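# About Grernholm

Grernholm prints letterheads, compliment slips, folders, envelopes and the sort of loyalty card that lives in a coat pocket until it goes through the wash. We work from two rooms above a shoe repairer in Bivell, and we have done so long enough for the stairs to know us.

The firm was started by Fidel Acuña, who had spent years buying print for other people and was tired of opening boxes to find the phone number wrong. His first job was 300 compliment slips for a firm of surveyors. The phone number was right. The postcode was wrong, and he reprinted the lot at his own cost, an experience he still brings up in staff meetings whenever somebody wants to skip a proof.

So we proof everything twice. One of us reads it forwards and another reads it backwards, aloud, usually while the rest are trying to eat lunch. If your company name has an unusual spelling, we will ring you about it. If it has an ordinary spelling we may ring you anyway.

## What we do

Most of our customers are small: dentists, driving schools, a cheese shop, several people called "consultant" who have never quite explained what they consult on. The smallest order we take is 15 folders. The largest so far was 2,050 envelopes for Escobar, the removals company, who then moved offices. They were very decent about it, considering, and came back for new ones.

We also do a starter pack for new businesses. It costs £595 and covers a letterhead, slips, envelopes and an hour with Fidel, who will try to talk you out of using four typefaces. He wins that argument more often than not.

We don't do logos on mugs. We did once. Please don't ask for the mugs.

## Who you'll be dealing with

There are six of us. Whoever answers the phone looks after your job until it's delivered, so if you like the voice you get, make a note of the name. Deliveries in Bivell and Zindalville are free and normally arrive by van before noon. Anywhere further goes by courier, and we'll send you the tracking number along with our sympathies.
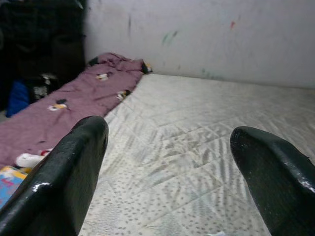

*White quilted mattress with a speckled grey print*

## Finding us

Come up the side stairs, past the shoe repairer's till, and ring the bell twice. Once is taken to be the wind. Paper samples are on the long shelf by the door and you're welcome to take a handful home.

We're open Monday to Friday, nine until five. In December we stop taking calendar orders once the diary is full, and every year somebody is surprised by this.

*Page last updated November 29, 2021*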